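Two days at the Gernport water forum

Gernport is a harbour town with one hotel, a fish smell that comes and goes with the tide, and, every other May, 900 people who advise other people on water. I went for Ceson, a firm of two, which meant that half the company was on the train and the other half was at home answering the phone.

The badge queue started at eight and was well run. Everyone in it was a director, a partner or a senior adviser, and several were all of these on the same card. I have "consultant" on mine and was asked by the man in front whether I was there with somebody.

The morning talks

The opening session was on leakage. A utility from somewhere flat had cut its losses by finding its own valves, which had been on paper maps in a cupboard for decades. The audience of strategists took this hard. There was a long silence and then a question about digital twins.

After that came tariffs, a subject that empties a room faster than a fire bell, and I was glad I stayed. The speaker from Kollár, who do the books for small water companies, put up a single slide showing what it costs to send a bill compared with what the bill brings in. In some villages the envelope was winning. I have already used this with a client, who didn't laugh either.

Lunch was standing up. I shared a high table with a desalination team and a man selling membranes, and we agreed that energy prices were the whole story, and that the potatoes were cold.

The site visit

On Thursday a coach took us out to Skilholm, where the treatment works sits behind a row of poplars and a bus shelter. We were given hi-vis waistcoats in one size. The works is older than it looks from the road and better kept than most of the ones I'm paid to be polite about. The shift manager talked us round the filter beds at a good pace and would not be drawn on the new owners, though two people tried.

What I wanted to see was the sludge line, because we have a client about to buy one. The presses were down for cleaning, so I saw the outside of them. I did get a straight answer on running costs, which was higher than the brochure's, and on spare parts, which was a sigh.

Coffee was in the canteen, with a biscuit each.
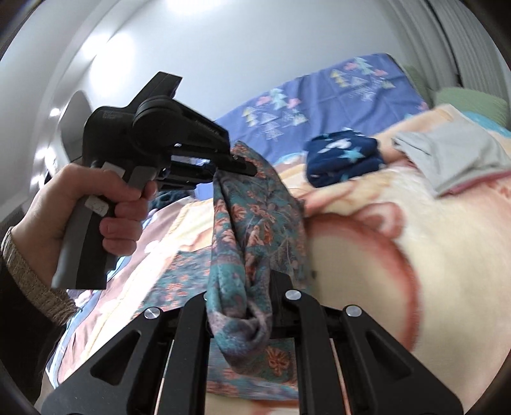 Was it worth the fare?

Mostly. I came back with the envelope slide, a decent contact for sludge and a cotton bag full of other firms' pens. The panel on growth in advisory services I could have done without. It had five chairs, one microphone and a great deal of agreement.

If you go next time, book the hotel early and ask for a room at the back. The ones at the front look over the harbour, and so do the gulls.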